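자주 묻는 질문 (음반 듣고 쓰는 블로그, 운영자가 직접 답합니다)

메일이랑 방명록으로 비슷한 질문이 계속 들어와서 한데 모아 봤어요. 답을 드렸는데 또 물어보시는 분도 계시고, 제가 답을 깜빡한 분도 계셔서요(죄송합니다!). 생각나는 대로 적은 거라 순서는 별 의미 없어요.

여기는 어떤 음악을 다루나요?

주로 포스트록, 슬로코어, 그리고 그 언저리에서 조용히 시끄러운 음반들이요. 장르를 딱 정해 놓고 시작한 건 아닌데 쓰다 보니 이렇게 됐어요. 가끔 포크나 앰비언트도 올라오고, 아주 가끔 메탈도 올라옵니다. 댄스 음악은 좋아하는데 글로 쓸 줄을 몰라서 못 써요.

Clestidus 음반은 왜 그렇게 자주 나오나요?

제가 너무 좋아하니까요! 특히 두 번째 앨범은 집에 LP로도 있고 CD로도 있고 카세트로도 있어요. 첫 곡에서 기타가 거의 들릴락 말락 하다가 4분쯤 지나서 드럼이 들어오는 그 순간 있잖아요, 저는 아직도 거기서 볼륨을 줄였다 키웠다 해요. 그래도 너무 많이 썼다는 의견이 있어서 올해는 좀 참고 있습니다.

Juhász는 사람 이름인가요, 밴드 이름인가요?

밴드 이름이에요. 저도 처음에는 솔로 프로젝트인 줄 알았어요. 멤버가 3명이고 보컬은 거의 없는데, 있는 곡에서도 중얼거리는 수준이라 가사를 옮겨 달라는 부탁은 들어드리기가 어려워요. 저도 못 알아듣거든요. 발음은 '유하스' 쪽이 맞는 것 같아서 글에서는 그렇게 쓰거나 그냥 원어로 둡니다.

별점은 왜 안 매기세요?

예전에는 매겼어요. 100점 만점으로요. 그런데 74점 준 앨범을 제일 많이 듣고 있는 저를 발견하고 그만뒀습니다. 예전 글에 남아 있는 점수는 지우기 귀찮아서 그냥 둔 거니까 너무 진지하게 보지 말아 주세요.

Mivby 데모 테이프는 어디서 구할 수 있나요?

이게 제일 많이 오는 질문인데, 저도 더는 몰라요. 500개만 찍었고 제 것에는 57번이라고 손글씨로 적혀 있어요. 공연장에서 팔다가 다 나간 걸로 알고 있고, 중고로 나오는 걸 두어 번 봤는데 가격이 좀 무서웠어요. 파일로 떠서 보내 달라는 부탁은 밴드한테 미안해서 안 하고 있습니다. 다시 찍는다는 소식이 들리면 바로 올릴게요.
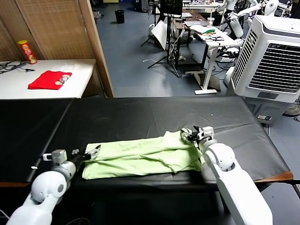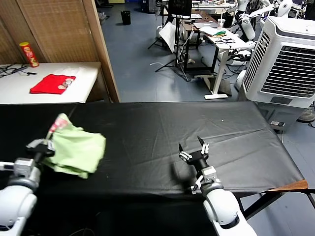

검은 덮개를 씌운 테이블, 연두색 천, 흰색 로봇 팔

이 페이지를 마지막으로 고친 날: 2019년 7월 20일

LP랑 스트리밍 중에 뭐가 더 좋아요?

둘 다 들어요. 출퇴근할 때는 당연히 스트리밍이고, 집에서는 LP를 틀 때가 많아요. 소리가 더 따뜻하다느니 하는 얘기는 저는 잘 모르겠어요(제 스피커가 그 정도로 좋지도 않고요). 그냥 한 면이 끝나면 일어나서 뒤집어야 하니까 딴짓을 덜 하게 되더라고요. 앨범을 처음부터 끝까지 듣고 싶은 날에는 그게 저한테 맞아요.

턴테이블이나 바늘 추천해 주실 수 있나요?

장비는 정말 몰라요. 친구가 이사하면서 준 걸 몇 년째 쓰고 있고, 바늘은 동네 가게에서 맞는 걸로 달라고 해서 갈았어요. 장비 잘 아는 분들 블로그가 따로 있으니 그쪽에 물어보시는 게 훨씬 나을 거예요.

저희 밴드 음악을 들어봐 주실 수 있나요?

그럼요, 보내 주세요! 다만 첨부 파일 말고 들을 수 있는 링크로 부탁드려요. 메일함이 자꾸 꽉 차서 다른 메일을 못 받은 적이 있어요. 다 듣기는 하는데 다 글로 쓰지는 못해요. 답이 없으면 아직 못 들었거나, 듣고 나서 뭐라고 써야 할지 고민하는 중이라고 생각해 주세요. 한 달 넘게 조용하면 한 번 더 찔러 주셔도 괜찮아요.

Flarkivton 공연 후기는 언제 올라오나요?

쓰고 있어요... 쓰고 있는데 앞부분만 계속 고치고 있어요. 앙코르 때 불을 다 끄고 한 곡이 있는데 제목을 아직 못 찾았거든요. 혹시 그날 오셨던 분 중에 세트리스트 찍어 두신 분 계시면 방명록에 좀 남겨 주세요. 제목을 알아내는 대로 올리겠습니다.

연말 결산은 올해도 하나요?

합니다. 11월 말까지 나온 음반 중에서 골라요. 12월에 나온 건 다음 해로 넘기는데, 작년에 이걸 안 적어 놨다가 항의를 좀 받았어요. 순위는 없고 제가 산 순서대로 적습니다.

글을 퍼 가도 되나요?

몇 줄 인용하고 링크 걸어 주시는 건 언제든 좋아요. 통째로 옮기시는 것만 참아 주세요. 나중에 제가 틀린 데를 고쳐도 옮겨 간 글에는 반영이 안 되더라고요. 앨범 발매 연도를 자주 틀리는 편이라, 발견하시면 해당 글 댓글로 알려 주시면 고쳐 놓겠습니다.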